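Chapter 6
Where the Picture Meets Its Public: An Introduction to Festival Programming

By Piyumi Kodikara and Obaidul Weerasinghe
April

Most people who love movies have sat in a theater and wondered, at some point between the trailers and the first scene, how this particular picture came to be playing in this particular room. If it is a big studio release, the answer has mostly to do with contracts and screens and has been covered already in Chapter 4. If it is a film festival, the answer is a good deal more personal. Somebody watched the film, probably at home, probably late in the evening with a notebook on the arm of the couch, and thought that other people ought to see it too. Then that person had to persuade a few colleagues, find a slot, write to the filmmaker, and hope that the copy would arrive in time and play properly on the projector.

We both came to this work sideways. Piyumi was a high school drama teacher who was asked to introduce a short film one summer and somehow ended up staying with the festival that had asked her. Obaidul ran a projection booth for many years, and he will tell you (he has told every class we have ever taught together, and we see no reason to spare you) that he has watched more first reels than any man should, and far fewer endings. Between us we have made nearly every mistake described in the pages that follow. We hope you will feel free to make different ones.

What a program is

The word "program" gets used in two ways, and it is worth slowing down over the difference because students mix them up all the time, and so do we when we are tired. In the wider sense, the program is everything the festival shows: every feature, every short, the panel talks, the Saturday-morning cartoons if there are any. In the narrower sense, a program is one sitting, the thing a person buys a ticket for. A feature with a short in front of it is a program. So is a block of seven or eight shorts shown one after another with a filmmaker conversation at the end.

A good festival program in the wide sense is built out of good programs in the narrow sense, and the reverse doesn't always hold. You can choose a wonderful set of films and still arrange them so badly that people go home cross. We have seen a very funny feature die in front of a silent house, for the simple reason that it was put directly after a documentary about a mine collapse and half the audience had stayed in their seats.

The case we will follow

In this chapter we will keep coming back to one small festival, the Burico Film Week, which is held in a river town with two usable theaters. The larger is the Himetti, an old downtown movie house with a balcony that is open only when the main floor is full. The smaller is the Marikar Room, upstairs at the public library, with stacking chairs and a pull-down screen and, we are bound to say, very good sound. In the year we will be looking at, the festival received 700 submissions and had room for 61 of them.

Please look at those two figures for a moment before you go on. Even if every film sent in had been worth showing, most would have had to be turned away. Plenty of them were worth showing. New programmers tend to imagine that their job is to sort the good from the bad, and for the first few weeks of viewing it does feel like that, but the hard part comes later – when the clearly weak films have been set aside and there are still far more good ones left than there are seats to put people in. At that stage you are choosing between things you like, and you need some better way of doing it than your mood on the night.

Where the films come from

Films reach a festival by three main roads. The first is open submission, where anyone may send in work by a deadline, usually with a fee. The second is invitation. A programmer sees something at another festival, or hears about it from a friend, and writes to ask whether it might be available. The third is the distributor, who already has a release planned and would like a friendly crowd and a bit of local press shortly before it.

Each road has its own manners. An open submission deserves to be watched by someone who is awake. An invitation should never be worded so warmly that the filmmaker takes it for a promise. And a distributor will very often say yes to a screening while leaving the date uncertain, so that you find yourself with a hole in the schedule shaped exactly like a film you can't yet announce. The Burico team had this trouble with their opening night picture, a drama called Bromo, about two brothers who run a tour bus company. The distributor wanted it shown before the national release, the national release moved twice, and the printed schedule went off with the words "Opening Night Feature" where the title should have been. It sold out anyway, which pleased everyone and taught them very little.

Reading a film as a screener

When you first join a festival you will most likely be a screener, which means you will be given a list of films to watch and a form to fill in. Screener forms vary a great deal. Some ask for a score out of ten in a dozen categories, and others give you an empty box and trust you. We prefer the empty box, with one firm request attached: write down what the film is trying to do before you write down whether you liked it.

This sounds like a small thing, and it takes most people a whole season to learn. Suppose you are given a slow, quiet film about a woman closing up her late father's house. You may be bored. You are allowed to be bored! But a note that says "boring, nothing happens" is of no use to the people who have to decide. A note that says the film asks for patience, earns it in the kitchen and the attic, and loses it during a long stretch in the garage will help them a great deal, and it will also help you when you are asked two months later what you thought, by which time you will have seen so many other films that the poor woman and her father's house will be no more than a fog.

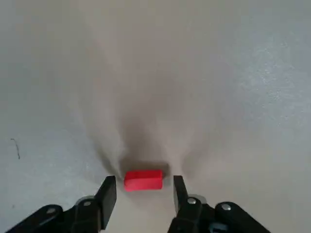

Try, too, to keep your notes at about the same length for every film. We have noticed over the years that screeners write pages on what they hated and a single line on what they loved, and a line is a thin thing to bring into a meeting. If a film has moved you, go back and find the moment when it did so and put that moment on paper. The people around the table haven't seen what you saw, and "I cried" will only carry them so far.

Building the schedule

Once the films are chosen, they have to be laid out over the days of the festival. We still do this with index cards on a large table, one card to a film, though there are perfectly decent computer programs for it and you may well be asked to use one. Start with the things that can't move. A filmmaker who can be in town only on the last evening is a fixed point, and so is a library that locks its doors at nine. Put those cards down first, and let the others find their places among them.

After that, think about your audience as people with bodies. They need to eat. They need to walk from the Himetti to the library, up a flight of stairs or over to the elevator, and find a chair. The Burico schedule allowed 18 minutes between the end of one program and the start of the next, and on paper it looked generous. In practice the question-and-answer sessions ran over, the lobby filled up, and by the second afternoon everything was late and the popcorn line was out on the sidewalk. We will look at that schedule closely in the second half of the chapter, and you will be asked to mend it.

Think as well about how one film hands you over to the next. Two long, serious features in a row will tire even a devoted crowd, while a block of shorts needs to rise and settle a little, something like an evening of songs. It is an old habit to put the strongest short last. We would suggest putting it next to last and ending on something gentle, so that people are ready to talk when the lights come up.

Words to know before you read on

Block: a group of short films shown in one sitting.
Hold: a slot kept free for a film that hasn't been confirmed.
Premiere status: whether a film has been shown before, and how widely. Festivals care about this more than audiences do.
Screener: either the person who watches submissions or the viewing copy itself. You will have to tell from the sentence.
Turnover: the time between two programs in the same room.

Before starting Section 6.1, get hold of the schedule from any festival near you, from any year, and read it through slowly with a pencil in your hand. Mark the programs you would have gone to. Then mark the ones you couldn't have reached in time, and bring the page with you to class.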